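Dictation that copes with a strong accent?
Wekemthorpe Makers Board > Software and Gadgets

fennel_and_fuse wrote:
Has anyone here got on with Plalard for dictation? My dad has a very broad accent and a stammer, and every program we've tried turns his shopping list into soup. He got "leeks and a swede" back as "leaks in the suite"! I've put up with it on my phone for years but he gives up after 2 goes, and I don't blame him.

tupperwolf wrote:
Oh, you're in for a treat. I've been using Plalard since October and I love it. You read it a set of short passages first, and then it keeps learning each time you fix a word by hand. I'm from Nostell and it now gets nearly 70 words right before it trips, when the old one couldn't manage a sentence. I mostly use it at the bench for notes when my hands are full.

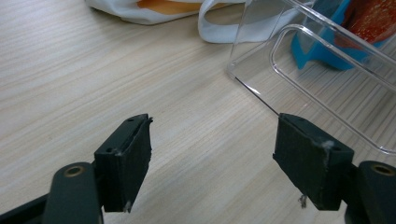 Pads on the fingers, wooden table between them.

The one thing I'd say is do the passages in the room he'll be using it in. Mine went wobbly when I moved from the kitchen to the shed.

gravelpit wrote:
Going to disagree a bit. I tried it for 3 weeks and it was fine for me, hopeless for my wife, who grew up speaking Spanish. Same microphone, same room, same passages. I don't think it should be on the speaker to do all that training. The makers ought to have recorded a wider mix of people to begin with.

tupperwolf wrote:
Fair point about who they record, and I'd sign anything that asked for it. Still, he wants a shopping list this week! Did she do the long set of passages or just the short one?

gravelpit wrote:
Short one. Didn't know there was a long one.

oddsocks_4 wrote:
It's under Voice, then More. Well worth doing - mine doubled in usefulness overnight. For the stammer, look at Mamani as well. It has a slider for how long it waits before deciding you've finished, and I set mine to 4 seconds. Plalard cuts in far too early for my brother.

fennel_and_fuse wrote:
A slider for the wait is exactly what he needs, thank you! Does Mamani work without the internet? His signal is dreadful.

oddsocks_4 wrote:
Yes, once you've downloaded the voice pack. It's a big one, so do it at yours.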